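Grippers, part two! I promised I'd come back once we had both pairs of fingers through the same task, and we finally have. Same arms, same controller, same foam-lined carton. The only thing I changed was the fingertips.

The job: put small cardboard boxes into the slots of a carton with foam dividers. Sounds like nothing. The slots are snug, cardboard bows a little when you squeeze it, and foam grabs at anything that comes in crooked. I love this task – it shows you every weakness you have in a single afternoon.

First pair was the Viltico set, smooth pads, very stiff. Fast and lovely to tune. 100 tries, 19 misses, and nearly all of the misses were the box turning in the grip when a corner touched foam. You could hear it, a tiny squeak and then it was sitting at an angle.

Second pair came from Skasier. Textured pads, and a linkage with a bit more give in it. I expected to lose some accuracy and I was wrong! 100 tries again, one miss. NINETY-NINE. I made Domnica check the log before I'd let myself be happy.

Some of what we've been looking at all day, two from the head camera and one from the wrist:
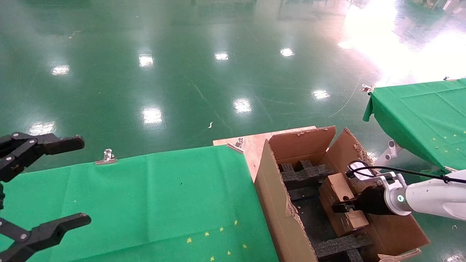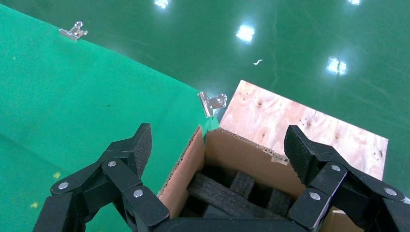
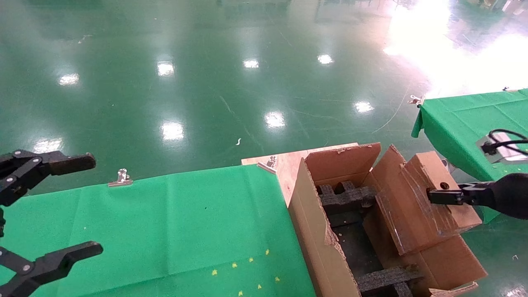
Duangjai Boonyarit asked whether I'd just slowed the arm down for the second set, and said any gripper looks good if you let it creep. Fair question! Same speed both times, 340 steps from start to release, and I didn't touch the closing force either. I'll run a faster pass next, because I'd like to know where the new pads give up.

On cameras, as that's what most of you wrote to me about last time: the head view is great for finding the carton and pretty poor for the last bit of the insert, when the arm and the hand get in the way. The wrist view has the opposite problem. It's wonderful close in, and it has no idea what the other arm is up to. Using both beat either one alone, and by more than I'd guessed.

One gripe. The floor in our Flulham space is very shiny and the ceiling lights bounce straight off it. With auto exposure on, the wrist camera kept changing its mind as the arm moved. Locked exposure fixed most of that. Sorin wants to try a polarizer – I'm all for it if it doesn't eat too much light.

Still to do: worn cartons versus fresh ones, since torn flaps seem to bother the planner more than they bother the fingers. Then the heavier boxes. If you've run textured pads on coated cardboard, please tell me how long they lasted before they went slick. I have a spare set in the drawer and I'd like to know how soon I'll need it.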